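About Jullness

Skip to content
Home
About
Trials
Notes
Contact

Jullness is a small testing firm. We look at machines that are sold, or are about to be sold, as able to do household and shop-floor chores, and we write down how far they get. Then we tell whoever is paying us, and they usually wish we'd been nicer.

We don't build robots. We don't sell them or lease them, and we don't take a cut when a client buys one. Our income comes from people who are thinking of spending money on a machine and want somebody without a sales target to watch it work first. Laundries, commercial kitchens, a few hotels, packing shops, and now and then a manufacturer who would like the bad news early.

What we think

Machines cannot do your chores yet. Some machines can do some parts of some chores, in a room arranged for them, with a person close enough to step in. If that sounds stingy, we can only say it is where our own notes keep landing. Every year we're told that this is the year, and every year we clear the schedule and go and look.

We started because of a folding demonstration. The arm picked up a towel, folded it in half, folded it again and set it on a pile. People clapped. We asked whether it could do a towel from the other pile, the one that had come out of the dryer in a knot, and were told that this was on the roadmap. Most of what we have done since is ask for the other pile.

What a trial looks like

A standard trial runs 30 attempts at one chore. We agree on the chore with the client before the machine arrives, in plain words, and we write down what "done" means. Wiping a counter means the counter is clean to the edges and nothing has been pushed onto the floor. Loading a rack means the rack can go straight in without a person fixing it. You'd be surprised how many arguments are settled by having that on paper at nine in the morning instead of at four in the afternoon.

After that we leave the machine alone. Its own people may be present and may reset it, but each reset is logged, and so is each time a hand goes in. An attempt that needed a hand is an assisted attempt. It doesn't go in the same column as the others, however small the help was. We have been asked many times to be flexible on this point and we have not found a reason to be.

We also look at what the machine sees. A camera near the gripper gets very close to the work, and close is not always useful. A plain gray surface can fill the whole view, with a dark straight seam down one side and nothing else to steer by. A person leaning over the same job has the rest of the room in view, a hand on the work and a lifetime of counters behind them. When a brochure says the machine "understands the workspace," we ask to go through its pictures one at a time.
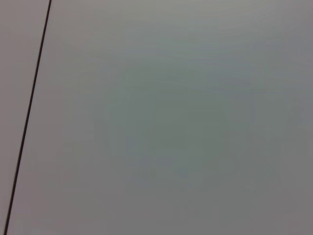

Cuadros wrote to us after reading an earlier version of this page and said we were being unfair: a bare surface is a perfectly good thing for a machine to look at, any decent system has other sensors and remembers where it was a second ago, and judging it by one picture is like judging a driver by one blink.

We'll grant a good part of that. A single picture can't tell you whether a chore got done, and we don't score pictures. Other sensors do help, when they're fitted and when they agree with each other. Our complaint is with the leap from "it has cameras" to "it knows where the edge is," which we hear in sales meetings far more often than we see borne out in a log. A smooth, evenly lit surface gives very little away. If the one strong line in view is a join between two flat pieces, then the machine had better be right about what that line is. Is it the edge of the job? A gap that will catch a cloth? Something to ignore? A person sorts that out without noticing they've done it.

Where machines do well

We aren't against any of this. Some of us would very much like never to clean an oven again.

Machines do well when the parts are all alike and arrive the same way up. They do well at night, on long dull runs, when the lighting has been fixed and stays fixed. Moving full bins from one marked spot to another is close to solved in buildings with good floors. Floor scrubbing in wide aisles is a real product and we have told clients to buy it. Picking one kind of rigid box off a flat surface and placing it on another flat surface is fine, most days.

We tested a counter-wiping arm for Tandix, which runs staff canteens, and went in expecting very little. On the long straight counter it was steady and thorough, better in the middle than the tired person it was being compared with. At the corners it was poor, and around the taps it was worse. Tandix bought 2 of them for the straight counters and kept people on everything else. We thought that was a sensible purchase, and said so in the report in exactly as many words.

Where they don't

Cloth, still. Anything wet, anything clear, anything shiny. Drawers that stick. Bags. The pan that somebody left soaking. A shelf that was in one place during setup and has since been nudged over by a hip.

The trouble in a home is that almost nothing stays where it was. On a shop floor you can paint lines, bolt things down and tell people to keep out. Try that in a kitchen with children in it. We have turned down a number of requests to certify a machine as "home ready" because we don't know what the phrase means, and the people using it haven't been able to tell us.

Then there's the tidying up before the tidying up. Several machines we've watched could do the job well enough once a person had cleared the surface, straightened the items, closed the blinds and moved the chair. We time that part too. On one trial the preparation came to 56 minutes for a chore that a person does in less than half of that. The supplier's figures began when the arm started moving.

About our reports

Reports are short. The first page has the chore, the definition of done, and the count of attempts finished, assisted and failed. After that come the notes, in the order things happened, including the dull stretches. We don't use stars or a score out of ten. Clients used to ask for an overall rating and we tried one for a while, but people read the rating and skipped the notes, and the notes were the part they'd paid for.

We keep everything a machine recorded during a trial if its maker allows it, and we say in the report when they don't. We don't cut highlights. If you've seen a short clip with our name at the bottom of it, we didn't make it and would like to know where you found it.

Suppliers see the report when the client does. They may add a reply and we print it whole. Jonitz, who make a rack loader we were fairly hard on, sent a reply longer than the report itself. Two of their points were right and we corrected the text. The rest we left standing next to ours so that readers could make up their own minds.

How big we are

There are 4 of us, plus a workshop with a kitchen at one end and a packing bench at the other. The kitchen is an ordinary secondhand one and doesn't line up very well. It's staying that way. More than one supplier has offered to refit it at their own cost, with nice flush surfaces and even lights overhead, and we have thanked them and said no.

We're usually booked through June, with a little more room after the summer. Trials at a client's own site are possible and often more telling than ours, provided the regular staff carry on as they normally would and nobody sweeps up specially.

Working with us

Tell us the chore. Leave out the name of the machine at first if you can, so we can talk about what you need done before we talk about what's for sale. Tell us who does it now, how long it takes them, and what happens when it's done badly. If the answer is "not much," you may have found a good chore for a machine. If the answer involves hot oil or somebody's grandmother, we will want a longer conversation.

We can't test on your premises without written permission from the building owner. We don't do live events or trade shows, and we don't lend our name to launches.

Contact
Trial requests
Replies from suppliers
Corrections to past reports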